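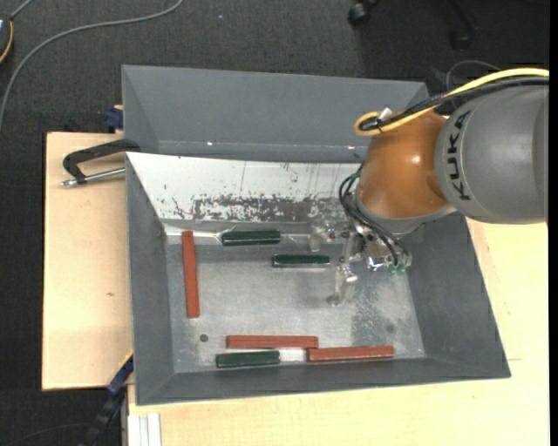 Front bin with six bars, three reddish-brown and three dark green. A second bin stands behind it.

Skosico Bar Sorting Set: README

Purpose

The Skosico set records rectangular bars lying in grey bins on a work surface. It was prepared at Vurkgate for colleagues who study how goods of two sizes are laid out, mixed and separated. This file covers the contents of the set, the rules for labelling and the terms of use.

Contents

The set holds 1,265 still pictures, of which 467 have been labelled by hand. Unlabelled pictures are supplied in a separate folder. Two classes of bar are used:

- red_long: reddish-brown bar
- green_short: dark green bar, shorter than the reddish-brown one

The bars carry these names throughout, whatever the lighting. Earlier releases used "brick" for the first class. That name has been withdrawn and should be replaced in any older label files.

Labelling rules

1. Every bar in the front bin receives one label and one outline.
2. Bars that touch are outlined separately.
3. A bar that is partly hidden is outlined only as far as it can be seen.
4. The bins themselves are not labelled. Bright reflections on the bin walls are to be ignored.
5. Bars in the rear bin are labelled only where the whole upper face is in view.

Labels were drawn by Grigoris Liapis and checked by Lambros Moschos. Where the two disagreed, the second reading was kept and the first stored in the notes column.

Known limits

Wear on the bin floor has at times been mistaken for the edge of a bar. The first 400 pictures were checked again for this fault in July. The remainder have been checked once. Bars standing on end are rare in the set and results for them should be treated with care.

Terms of use

The set may be used for teaching and study. Copies passed to others must include this file. Requests for commercial use should be sent in writing to Saltex.

2 comments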